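Home | Cells | Booking | Rules & FAQ | Contact

House Rules for the Arm Benches: Frequently Asked Questions
By the bench desk, revised April

Most of these were asked more than once. A few were asked by the same person more than once, and those have been moved to the top.

Do I really have to do the induction if I've used an arm before?

Yes. Your previous arm lived in a different building with different habits. The induction takes 60 minutes, 70 if someone brings up their thesis.

What is the speed limit?

Slow mode for any new program, until it has run start to finish 3 times with no changes. Changing "just one waypoint" is a change. So is moving the table. After that you may go up to the limit on the card at your bench. The card wins over whatever the software lets you type in.

It's a collaborative arm. Isn't it safe by definition?

The arm may be. The thing you bolted to the end of it was never asked. Safety is judged for the whole job: arm, gripper, workpiece, and the spot where you like to stand. A gentle arm holding a box cutter is a box cutter with reach, and we don't allow blades on the benches at all.

Who is allowed to press the stop button?

Anyone. Visitors, people delivering parcels, people who don't like the sound it's making. You don't need to be right. If someone stops your run, you say thank you, and you may roll your eyes once you are out in the hallway.

Can I reset it straight afterward?

Find out why it was pressed first. Then look at the whole work area, check that hands are clear, release the button and restart in slow mode. Releasing the button should never start motion by itself. If it does on your bench, power down, hang the red tag and write to us.

What may I use as test objects?

Light, soft or cheap, and preferably all of those. No glass, no open drinks, nothing you would be sad about. Tissue packs are popular and forgiving. The Trolturmont bench keeps a box of suitable objects, and it would be nice if it kept the same ones from month to month.

My task involves pressing buttons. Any special rules?

Two. Before you power up, say out loud which buttons are targets and which one stops the arm. And the stop must be within reach of the operator, with nothing stacked in front of it. A red button is a fine target for a robot, but people in a hurry will go for any red button they see, so label yours on the side people face.

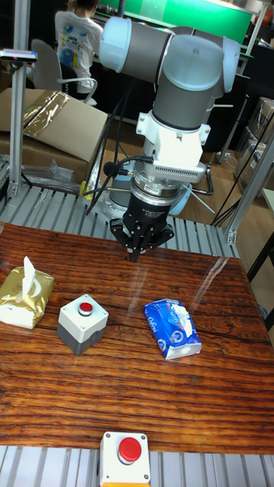 Drata Shared Robotics Workshop, Bench Group

What should be on the table during a run?

The objects your program knows about. Everything else goes on the shelf, including your phone, which will otherwise ring and walk itself into the pick area.

Where do the cables go?

Along the arm, with enough slack for the full turn of the wrist and not enough to lasso anything. Move through the widest poses in slow mode and watch the loops. Please don't fix a cable with the tape from the Neagu kit. It leaves a residue that has outlived several projects.

Can I leave it running while I get lunch?

No.

What about coffee?

Also lunch.

Is there an actual standard behind all this?

There are published ones for industrial robots and for collaborative work, and the risk assessment binder lists those we follow. The page you are reading is the house version. Where the two disagree, follow the stricter one and tell us, and we'll fix the page at our usual speed.

How do I log a near miss?

On the sheet by the door, 2 lines are enough: what moved, and what you expected to move. No blame attached. Blank sheets worry us more than full ones.

Comments (4)

gripperfan: Does slow mode count if I only ran it slowly because the battery in my laptop was dying?

bench desk: It counts.

nightshift_b: We did the "say it out loud" thing over at Bollholm for a whole term. Felt silly for a week, then I caught myself naming the wrong button. Keep that one in.

pallet_jack: Regarding the tape, I have apologized already.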